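The Careck worktop oil from Jeltora

Food-safe finish for wooden tables, worktops and benches
Product code: 2373
Sizes: small tin, large tin, refill pouch

If you have ever run your hand along a table that has been oiled properly, year after year, you will know why we get so excited about this stuff. Careck is the oil we reach for ourselves. It goes on thin, it soaks in well, and it leaves the wood looking like wood – a bit deeper, a bit warmer, and lovely to touch.

We started making it for our own kitchen tables, under the name Mukum (some of you still ask for it by that name on the phone, and we still know what you mean!). The recipe has changed a little since then. We use a lighter oil as the base now, with a small amount of wax, and we have dropped the orange scent that people either loved or really didn't.

What's in the tin

Linseed oil, tung oil, beeswax and a plant-based thinner. It smells a bit like a cricket bat for the first day or so, and then the smell fades. Please note that tung oil comes from a nut, so do get in touch if there is an allergy in the house and we will talk it through with you.

Where it works best

Pale woods are where Careck really shines. Plenty of oils turn a light table orange by the second coat, which is a shame when you chose it for the colour in the first place. Ours does add some warmth, but gently. It is good on plank tops, on solid boards and on old school tables that have been sanded back. You can use it on chopping boards too, though we would point you to Ferri, our plain board butter, if the board gets washed every day.

Light wooden tops

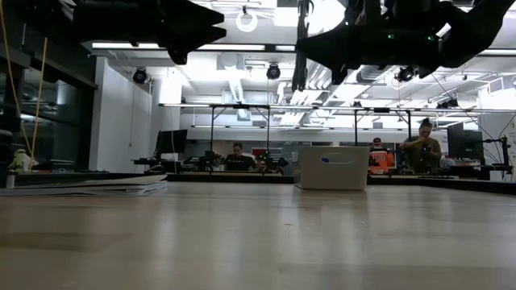
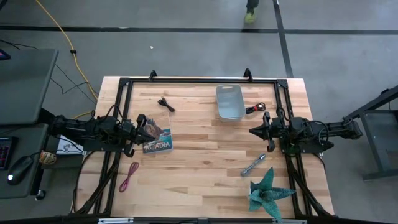 How to put it on

1. Sand the top along the grain. Start with 120 grit if there is old varnish to get off, and finish with 240. Hoover up the dust, then wipe down with a cloth that is only just damp.

2. Leave the wood to dry overnight.

3. Stir the tin well. The wax likes to sit at the bottom.

4. Pour a little on to a lint-free cloth and rub it in, working with the grain. Do the underside as well if you can get at it – this helps stop a wide top from cupping.

5. Wait 10 minutes, then wipe off everything that is left on the surface. Be really thorough here. Oil left sitting on top goes tacky, and then you are back to step one.

6. Let it dry for a full day and repeat. Bare wood wants three coats, and a top-up wants one.

Lay used cloths out flat outdoors to dry before you throw them away. Oily rags can heat up and catch fire by themselves when they are bunched together, so please don't leave them in a heap or drop them straight in the bin.

Looking after it

Warm water and a drop of washing-up liquid will do for everyday cleaning. Mop up red wine and beetroot quickly. For a ring mark, rub the patch lightly with fine grit, dab on a bit of oil and buff it, and you can do this without touching the rest of the table (my favourite thing about oil over varnish, by a mile).

A busy kitchen top will want a fresh coat twice a year. I do mine in July with the back door open, and once more in the winter when the heating has dried everything out.

Questions we get asked

Can I use it over varnish? No, it can't soak in. Sand back to bare wood first.

Will it go on over another oil? Usually, yes. Try a corner first and give it two days.

Does it keep? An opened tin lasts well if the lid is tapped down tight. If a skin forms, lift it off and use what is underneath.

Ordering

The new batch leaves the workshop on 28th January, and refill pouches go out with it. If you would like a sample on a scrap of your own timber, post us a piece with your order number and Magdalini Mitsotakis-Vlachou will oil it and send it back. She loves doing these, so don't be shy about asking!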